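Print this thread | E-mail this thread

Handheld gripper upkeep: how are you all doing it?

spannerhands
Been running a pair of Vainio handheld grippers on our plug-and-cable cell since February and I'm enjoying it far more than I expected! The thing I've learned is that most of my bad days were down to finger play. One finger gets a tiny bit of slop at its mount, the gap goes off centre, and everything you record after that is slightly wrong. So now every morning at half eight I open both grippers fully, look down each wrist camera at something big and plain, and compare the two gaps before touching the power strip.

tealeaf_20
Do you check both hands each time? I only ever do my right.

spannerhands
Both, always. The left one drifts more on ours, probably from the way its cable pulls. Here's our cell with the jaws open:

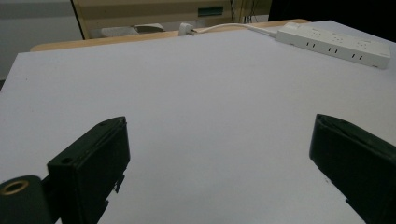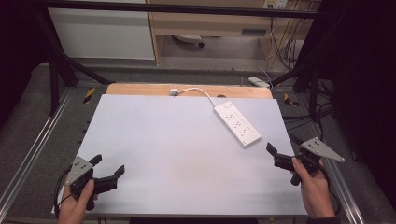
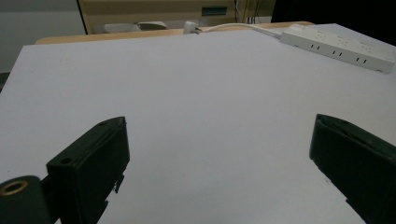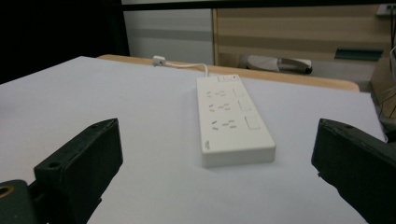
Once I'm happy with the gap I go round the finger screws with a short hex key. Just nipped up, no leaning on it. Then 20 slow open-and-close strokes per hand, listening for clicks (there's a lovely soft swish when it's right, I could listen to it all day).

Lomow
Going to disagree on the screws. If you tighten every morning you're chasing something else. We put a dab of thread lock on ours and they've stayed put for 10 weeks. Every time you put a key in there you wear the heads a bit more.

spannerhands
Fair, though I swap fingers a lot and thread lock makes that a pain. Might try the weak stuff!

grumblebox
Lomow's right about the heads. I've drilled out two and it ruined my afternoon. I'd also look at the cables before blaming the mounts. Ours had a stiff loop at the back of the grip and the whole hand twisted a little whenever you reached forward. Made the loop bigger and the "slop" vanished.

tealeaf_20
Just tried my left hand for the first time in ages. It clicks. Oh dear.

spannerhands
Ha, welcome! Take the finger off and wipe the seat with a dry cloth before anything else. Mine was only fluff.

tealeaf_20
Fluff it was. Swishing nicely now, off to have another go at the plug.

Related threads
Grelach rail ends: which way up?
Rurnarora wrist camera mount keeps slipping
Best cloth for wiping down a white work board
Spare finger sets, 23 replies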